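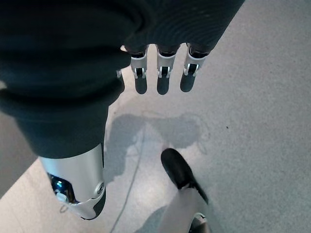 Talingate releases Fonomden 7, control software for humanoid robots that have to wear clothes

Vivberg, May – Talingate today announced the general release of Fonomden 7, the latest version of its motion planning and perception package for humanoid robots. The headline feature is garment awareness. After several years of asking customers to please take the sweater off first, the company has decided to support the sweater.

Most planning software works from the robot's own drawings, in which the robot is always bare metal and always the same width. Put a sleeve on it and the drawings are wrong. Fabric bunches at the wrist, hangs into the view of the hand camera and gets reported as an obstacle. The planner then does the responsible thing and refuses to move, sometimes for as long as it takes an engineer to walk over.

Fonomden 7 adds a soft layer to the robot's model of itself. During a short calibration routine the robot holds its hand clear of the floor, fingers down, while the software learns which parts of the wrist view are cloth, which are finger and which are its own feet and shins. Regions marked as cloth are allowed to shift and fold. Regions marked as leg are not, and the planner keeps the fingers away from them.
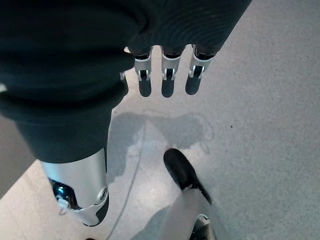
Calibration takes 146 seconds on the reference controller, down from 224 in the preview release. Talingate would like to thank the preview customers who pointed out that 224 seconds is a long time to stand next to a robot that is studying its shoes.

The self-view filter has also been rewritten to deal with shadows. Earlier versions had a habit of treating the robot's shadow as a second, flatter robot and planning politely around it. The new filter estimates where the shadow ought to fall from the current joint positions and discounts it. Thin items on the floor, cables included, are now kept as a separate class with an adjustable keep-out margin, so that being ignored as shadow is no longer an option for them.

Other changes in this release:

Wrist camera masks can be edited by hand and saved per outfit.
The planner log now says why a motion was refused, in a full sentence.
Finger contact thresholds can be set one finger at a time.
The "Unknown Object (Self)" warning has been retired.

Garment awareness was developed with Jireš, the integration firm that has tested each Fonomden release since version 4. Its acceptance suite for this version runs to 100 recorded motions, and every one had to pass with the sleeves on before Talingate would sign off. Long skirts and scarves remain unsupported. Capes are under review.

Fonomden 7 is available now to existing license holders as a free update. Saved configurations from version 6 will import without changes, although calibration must be run again, dressed.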